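Working next to the arms: tips from the bowl benches
Posted December 2019

Quick one, been meaning to write these up since July. If your kitchen or workshop is getting robot arms and your crew is the one sharing the room with them, steal whatever's useful.
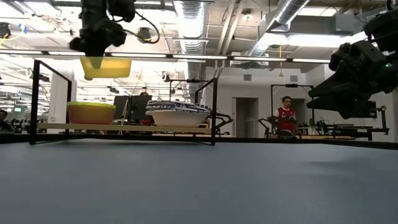
Bowls and arms, same room. 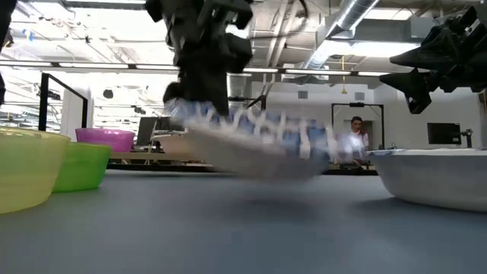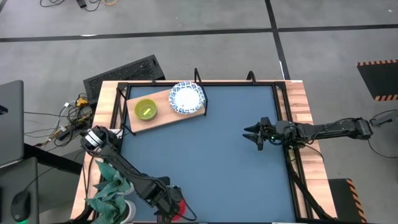 Bowls first. Buy by colour, not by size. We used to stack everything by litres, now it's colour and everyone says "the green one" and gets handed the green one. Saves a lot of yelling over the ducts.

Keep 2 spares of every bowl on a shelf you can reach without leaning across a bench. Don't lean across a bench. Ever.

Tea towels: fold flat, count them back in at the end of shift. Loose corners catch on things.

Cables. Sweep AROUND them, never under, and don't tug one to see where it goes. Ask Édgar Quintero, he labelled the lot in one afternoon with masking tape and it's held up better than the printed tags from Rurnow.

Tape lines on the floor get grubby fast. Dish soap, warm water, old toothbrush along the edge. No solvent, it lifts the glue and then you're re-taping the whole aisle.

Now the people side. Nobody at Pluvumton lost hours when the arms came in but the jobs did move around. Less carrying, more resetting, more standing. Get a proper mat. My wrists are better, my feet are worse. Resetting a bench is dull work and you drift off, so swap every 2 hours, put the names on the whiteboard so it's fair.

We logged 3,137 resets up to the end of last month. Whoever does the reset writes it down, not whoever's at the screen. We had a fair few arguements before that got sorted.

New starters get 7 shifts paired up before they're on there own. The old Correa kitchen did three and it wasn't enough.

Stop button: say "stopping" out loud when you hit it. Feels silly, do it anyway.

Wipe benches with a damp cloth, dry cloth after. Gukham spray is fine on the tabletops, keep it off the grippers.

More on storage racks when I get a minute.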